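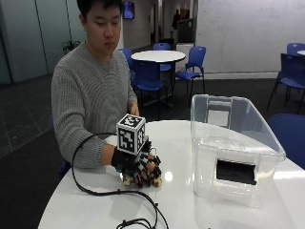
Jultden Residents' Association
Minutes of the general meeting held 2 October 2018 in the reading room, Ruppert House

Chair: Ute Brinkmann
Minutes: Bastian Diekmann
Apologies: two received before the meeting

1. Minutes of the last meeting
The minutes of the June meeting were read and approved with one correction. Under item 4, "north gate" should read "north path."

2. Matters arising
The new lock for the bike shed has been fitted. Keys can be picked up from the office during opening hours. Anyone who still has an old key is asked to hand it in.
The letter to the city about the broken curb on Dristwood Lane was sent in June. No reply so far. Ute will write again and copy the ward office.

3. Storm drain on Dristwood Lane
The drain at the low end of the lane backed up again in the last heavy rain. Water came up over the sidewalk and into the entry of number 13. The residents there have moved their stored things off the floor and want to know who is responsible for the grate. Bastian has looked at the plan held in the office. The grate is on city land, but the pipe runs under our lawn for part of the way before it joins the main.
There was some discussion about whether to clear the pipe ourselves. One member thought this would only confuse the question of who pays in the future. Others felt that another wet winter was too long to wait.
Agreed: Bastian to ask for a price on a camera check of our part of the pipe. No digging until the result is known.

4. Heating in the common rooms
The boiler was serviced in June and passed. The radiator in the reading room is still slow to warm up and the valve is stiff. The service firm, Tusora, has offered to change the valve on its next visit at no extra call-out charge. Accepted.
The timer will be set to come on an hour earlier from the start of the cold season. A request to leave the heating on overnight was turned down on cost.

5. Room use
The reading room and the small room next to it are booked most afternoons. The sign-up sheet by the door is full for several weeks ahead, and some groups have been writing their names in the margin. From now on bookings are to be made through the office, and the sheet will be taken down.
Users are reminded to wipe the tables and put the chairs back before leaving. Cups go in the dishwasher, which should be started if it is full. 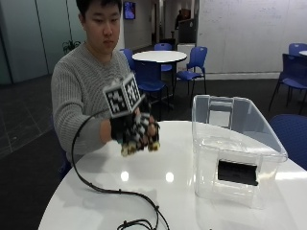 At the round table.

A question was raised about charging outside groups. The present rate has not changed in 10 years. Ute suggested leaving it alone until the accounts are closed. Agreed, to come back at the next meeting.

6. Garden and paths
The hedge along the north path has been cut back. The cuttings are still piled behind the shed and need to be taken away — the pickup was missed because the gate was locked. Bastian to book another one and leave the gate open that morning.
Two members asked for more bulbs by the front steps. A budget of 100 was approved for bulbs and soil. Planting to be done before the ground gets hard.
The bench near the bike shed has a split board. It should not be used until it is repaired.

7. Accounts
The half-year figures were handed out. Income is slightly ahead of last year, mainly from room bookings. Spending on water is up by nearly 13 percent. The meter readings will be checked against the bills, and a leak has not been ruled out. The figures were accepted as presented.

8. Any other business
Parcels are being left in the entry hall for days. Please collect them promptly or ask a neighbor to do it.
A member asked whether the hall light could be put on a sensor. Bastian will ask the electrician.
The spare ladder is missing from the basement. Whoever has it, please put it back.

9. Next meeting
Same room, date to be posted on the board. Items for the agenda should reach the office at least 10 days ahead.

The chair closed the meeting.
Minutes taken by B. Diekmann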